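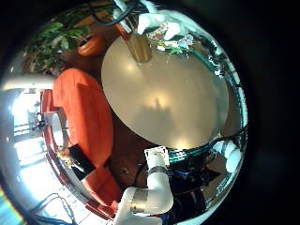 I have come around, slowly and with a good deal of grumbling, to the small round table. For 21 years we lived with a rectangular one, a heavy thing from a shop called Hallik that has since closed, and I defended it at every family gathering because you could seat ten at it if the ten were fond of each other. Then we moved to the apartment in Wercombe, where the table would have stood with one end in the hallway, and off it went to my cousins.

My argument is a simple one, and I have been making it to anyone who will sit still. A round table is kinder to a room. You can walk past it in the dark in November with a basket of washing on your hip and come away without a bruise. It lets you pull up one more chair without the whole business of deciding who gets the corner. And when two people sit at it they are simply two people having coffee, where at our old table we always looked as if we were waiting for a meeting to start.

I would go further and say it should be a pale one, cream or beige, with some color let loose around it. A teal-green edge is a lovely thing. So are tomato-orange cushions, and a big leafy plant in a terracotta-orange pot – all those shades my mother would have called too much before lunch. A plain top can stand a great deal of cheerful company, and I think most of us are far too timid about it. We paint everything gray and then wonder why we eat in front of the television.

There is a case against, of course. You can't push a round table flat to the wall, and a big jigsaw puzzle is out of the question (I have tried, and about 60 pieces went under the couch). The tablecloths cost more, too. I still wouldn't go back. If you are furnishing a small place this winter, leave the long table in the store, buy the round one, and spend what you save on cushions.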